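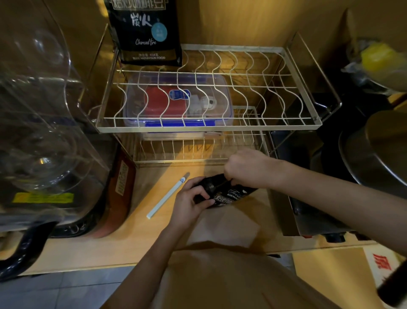

Notes on reading the police log, part 5

I have been copying the Grolleck police log into a spreadsheet for a while now. As of March 2022 the sheet has 1,338 rows. The department posts the log as scanned pages, so every row is typed by hand. Columns are date, time, street, call type, outcome and a free text field for whatever does not fit.

The main problem is call type. The log has no fixed list. A car with its window broken can be entered as "criminal mischief," "damage to vehicle" or "report taken," depending on who is on the desk. I had been keeping the wording as posted. Last week I added a second column with my own code, and reduced the set to 9 codes. The original wording stays in the sheet so the coding can be redone.

Outcomes are worse. Most entries end at "under investigation" and are never updated. If an arrest follows, it appears as a new entry under the date of the arrest, and the earlier entry is left as it was. I match these by street and call type. A match is marked "probable" unless the second entry gives the date of the first.

Sigrun Skjelbred, who keeps a similar sheet for Trindmont, wrote to ask how I handle alarm calls. I log them but leave them out of the totals. In July they made up nearly a third of all entries, almost all from the same three commercial buildings on Mukari Street, and they hid any change in the rest. She counts them once per address per day. Her method is probably better for comparing towns, so I will run both for the next quarter.

Two corrections to part 4. The Depot Road theft was listed twice. The entry coded as burglary on Alder Court was an unlocked garage with nothing reported missing, and is now coded as "other." The totals on the summary tab have been updated.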